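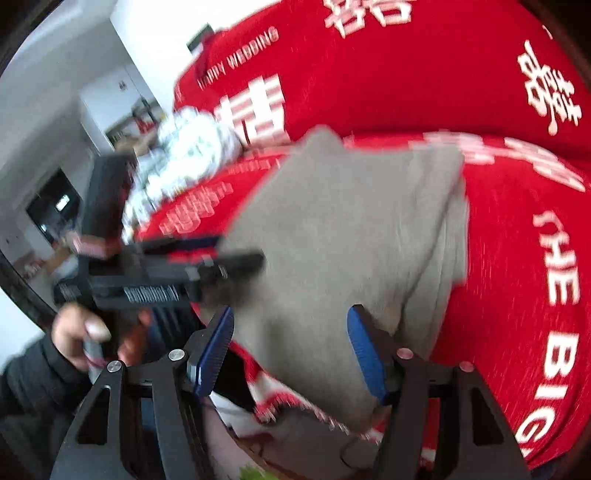 From: Nicanor Barrios
To: Stotier builders list
Date: 9th February
Subject: Re: pads slipping on cloth, and what are you all printing links in?

Hi all,

Sorry for the slow reply, we've had a full house and the printer's been buried under everyone's coats. Answers below, a bit out of order.

> Nicanor, did you ever sort out the pads on your hand-held pair? Mine
> are fine on mugs and blocks but as soon as I try a tea towel or
> anything floppy it slides out the bottom. I've tried squeezing harder
> and all that does is bend the links. Also wondering if you kept the
> triangle cut-outs or went solid. I've got half a spool of the Pemilau
> black left and don't want to waste it on the wrong version.
>
> Mathew (the build, not the bloke) is otherwise going well!

Pads first. I'm on the blue ridged ones now and I like them a lot better for fabric. The smooth ones I started with were hopeless, I'd get a corner of a towel up and then watch it go. With ridges you don't need to squeeze anywhere near as hard, so I'd try that before you touch anything else. Mine are cast in the softer Cillano mix and I left them to cure 18 hours before pulling them out of the mould. I did one at 6 hours because I was impatient and it came out like chewing gum, so don't do that.

One thing that helped heaps was grabbing the cloth on a fold, so you've got a couple of layers between the pads. A single layer of anything thin still gets away from me now and then. Grey towelling is dead easy by comparison, I'd start there and leave the tea towels for later when you're in a better mood!

Links: I kept the triangles. I did print a solid set in April and honest to goodness I couldn't feel any difference in stiffness, they were just heavier on the wrist, and after 30 minutes of folding you do notice. If yours are bending I'd look at your infill and which way up you're printing them. Flat on the bed, please, tell me you're not standing them on end. Your half spool should be plenty.

Check your pivot screws too. I had one done up so tight that its finger lagged behind the other, and I spent a whole evening blaming the trigger (took the handle apart, lost a spring, found the spring, put it back in the wrong way round). Nip them up, then back off until both fingers swing the same. A dab of thread locker if they wander.

Two-person folding is a lot of fun, by the way, if you can rope someone in. We've both got a gripper each and the hard part is timing. We keep tugging against each other. Calling out "mine" and "yours" works better than counting in, though we sound like a tennis club.

Does anyone have a decent source for the longer trigger springs? The place I used wants me to buy 400 of them, and I'm fond of this hobby but not that fond. Happy to split a bag if a few of you are keen.

I'll put the pad mould file in the Stotier folder tonight. It's the one with "ridged" in the name, ignore the other two.

Cheers,
Nicanor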